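Fendetwood Equipment Reuse Program
Progress Report to the Harnedeo Fund, Second Reporting Period

6 min read

1. Purpose of this report

This report describes the work completed under the refurbishment grant during the period ending in September. It covers intake, inspection and parts recovery, and it sets out the changes we propose for the remainder of the grant. Spending is reported separately on the Fund's own form.

2. Intake and inspection

The program received 64 retired computers in this period, most of them office desktop towers. The Bindov warehouse released the machines in two deliveries, the second of which arrived later than planned and shortened the time available for inspection. Each machine is entered in the intake register on arrival and assigned a shelf position until its storage drives have been dealt with under the disposal procedure agreed with the Fund.

Inspection follows a single written sequence. The tower is laid on its side on the slotted worktable, the side panel is taken off, and the interior is checked before any part is removed. Particular attention is given to the processor socket, the memory slots and the condition of loose wiring, which is easily pinched when a panel is replaced.
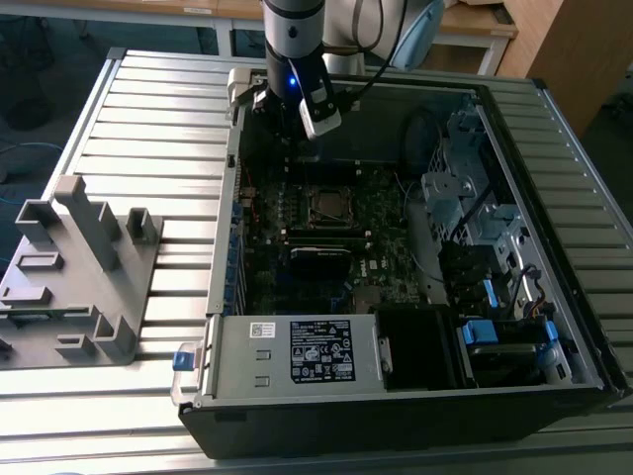
Desktop towers remain the most practical category for the program. They open without special tools in most cases, and their parts can be reached from one side. With the panel off, the processor, the row of memory slots beneath it and the drive cage at the right of the case are all exposed to the bench, and the inspection sheet has been rearranged to follow that layout. Under the earlier sheet, staff moved back and forth between the two ends of the case and entries were sometimes left blank. Seven sheets from the first delivery had to be completed a second time for that reason.

3. Processor and memory handling

The grant agreement asks us to reduce the number of boards lost to handling damage. The socket is the most delicate point on a board, and a bent contact will usually end its useful life. We have therefore revised the handling instructions as follows:

- The retention frame is opened fully before the processor is lifted or lowered.
- The processor is held by its edges and kept level over the socket.
- The orientation marks are checked before the processor is released.
- Memory modules are recorded by slot before removal.
- A socket left empty overnight is covered.

The instructions apply to both desktop and server boards. Server boards take longer, chiefly on account of the greater number of memory slots and internal cables, and we have allowed 30 minutes for each in the work plan.
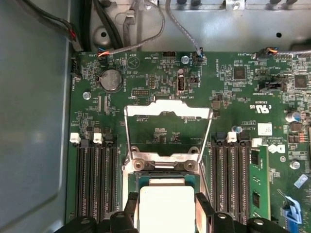

Kwok, responding to the draft of this section, asked that the socket cover be made a requirement at every break in the work as well as overnight, and noted that a cover costs far less than a replacement board. The request has been accepted and the instruction will be amended before the next delivery. The same response recommended that compatible processors and memory be stored together, by board model, so that a tested set can be returned to use without a further search. We agree in principle, but the present shelving does not allow it.

4. Storage and labeling

Recovered parts are held in closed trays, with a printed label on each giving the intake number of the source machine. The stock list now contains more than 200 parts. Labels applied in the first reporting period were found to lift at the corners, and these are being replaced as trays are opened. Power supplies are kept on a lower shelf, away from boards and memory, and are not issued until they have been tested.

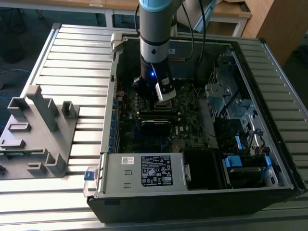
Power supplies have also been added to the inspection sheet as a separate entry. The rating label is to be copied in full, and any unit with a missing or unreadable label is to be set aside for recycling. This adds a little time to each inspection but removes a common cause of queries when parts are requested by partner sites.

5. Matters for the Fund's attention

Approval is requested to move the unspent portion of the transport line to shelving. No change to the total award is sought. We also ask that the next delivery be scheduled for a Thursday, when the loading area at Fendetwood is free in the morning.

The revised handling instructions and inspection sheet will be sent with the next report.

14 shares | 3 comments

Comments

benchside: Are the revised inspection sheets available to other reuse programs, or only to partner sites?

Fendetwood Equipment Reuse Program: They will be available on request once the socket cover instruction has been amended.

mlt_recycles: Glad to see the rating labels being copied in full. We started doing the same and get far fewer returns now.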